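Desk Storage for a Shared Study Room: Project Report
Khadija Kettani

3. Method

The desk doubles as a packing table, so small stationery and household items end up on the same surface. Items were sorted by size and by how often they are used. Paper goods were kept apart from soft toys and chargers. Binder clips were treated as a separate class — they hold loose notes but snag on cloth when the handles are left up. 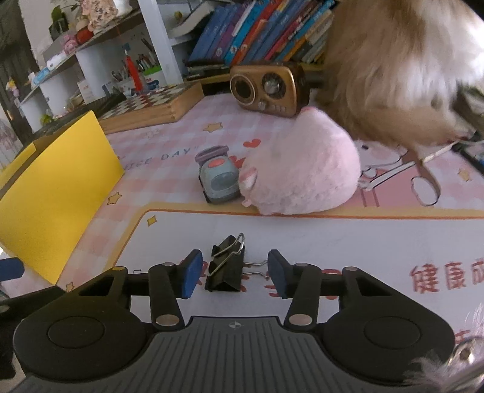

Each class was then given a fixed place. Notes went to one end of the desk, and anything used less than once a month was marked for boxing. The Rornum plan allowed 300 mm of clear depth at the front edge for writing. Larger objects, such as the radio speaker, were assigned to the back.

3.1 Boxing

A single open cardboard box was chosen over several small ones. Packing tape stays on the desk until the box is closed. 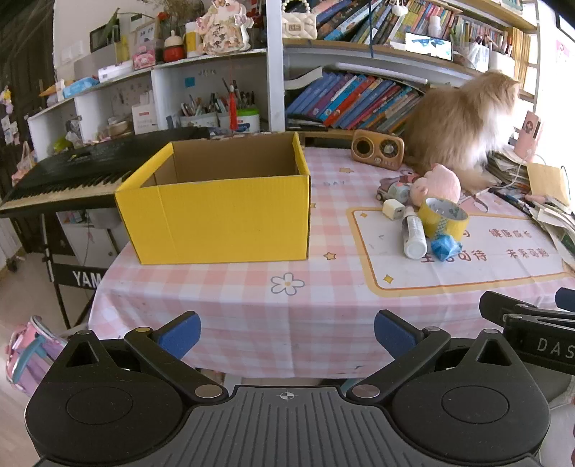

Why was the keyboard not moved to free more floor space?
The keyboard is used daily, and its stand would block the shelves in any other position.

3.2 Limits

The plan covers the desk only. The shelving will be measured in October.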